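December - garment folding, Noltinley set

Target for the folding task is 200 accepted episodes before the next training run. Cable-knit cardigan on the bed, two hand-held grippers, sleeves first, then body. Start pose varied each time.
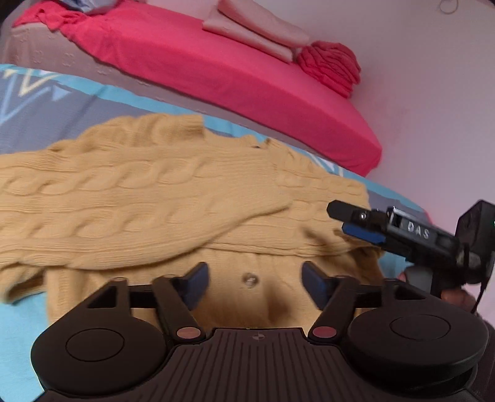 p. 60

Placket grasps remain the weak class. The policy closes short on thick knit and takes one layer when two are wanted. Asked for more approaches near the buttons, fingers wide, slow close.

Cendard export now stands at 1,693 clips across all garments. Dropped 8 for tracking loss.

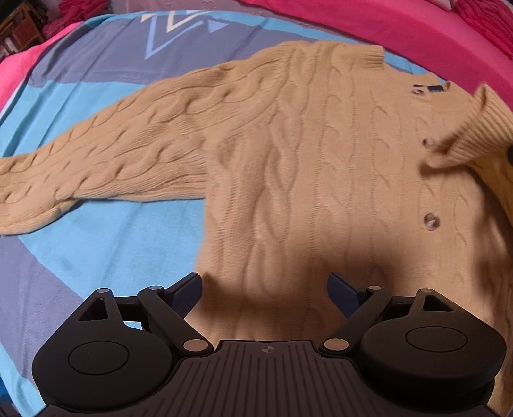

Reset time is the other cost. Flattening the knit between episodes takes longer than the fold, so from now on a crumpled start is allowed - tag it as such in Cirkidora. 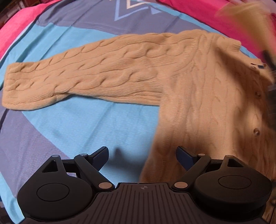 Sleeve labels need a rule. Mladenović build swaps left and right when the garment is rotated. Proposal: name sleeves from the collar, using the small dark tag beside the top button as the anchor. Relabel old clips before merge. Check shadow on the knit against depth dropouts.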